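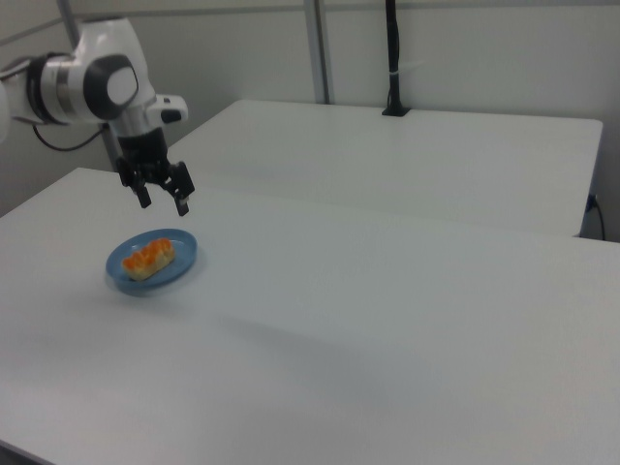
3 February 2009

Another leaflet through the door about the "community loyalty card", so I suppose I had better say what I think of it.

If you live outside Vulldale you may have been spared. The idea is that you pay eight pounds a year, you get a green card, and the shops on the high street give you points. The points turn into vouchers. The vouchers can be spent in the same shops, apart from the ones that have dropped out since November, and the leaflet doesn't list those. I found out at the till in the chemist's, with a queue behind me.

It says on the front that 2,729 households have "joined the family". Joined how? We got a card in the post without asking for one, and I'd like to know if we are in that number. I rang to find out and was told someone would ring back. That was before Christmas.

Then the sums. A voucher needs 656 points. You get one point for each pound, and nothing on stamps, newspapers, petrol or anything already reduced, so most of what I buy in town earns me nothing at all. When you do get there the voucher is worth £5. Take off the eight pounds and you can see who is doing well out of this. It runs out after 60 days too, in type so small I had to take it to the window.
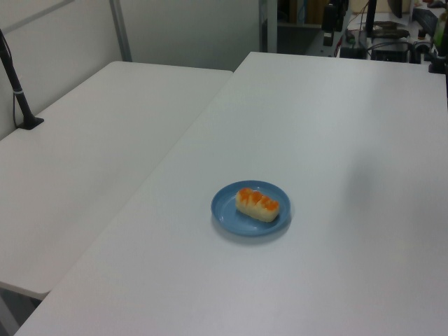
Something to eat, on a blue plate.

My neighbour's view is that it keeps money in the town. Maybe it does. I would have been spending it here anyway, and so would she. They had a card like this over in Wosemside and I have yet to meet anyone from there with a good word for it, though I admit I've only asked at the bus stop.

The bakery has never joined and there is still a line out of the door every morning. Make of that what you like.

I've cut my card up and written asking to be taken off the list. If I get an answer I'll put it up here. The next leaflet is due before Easter, and apparently it will have a prize draw in it.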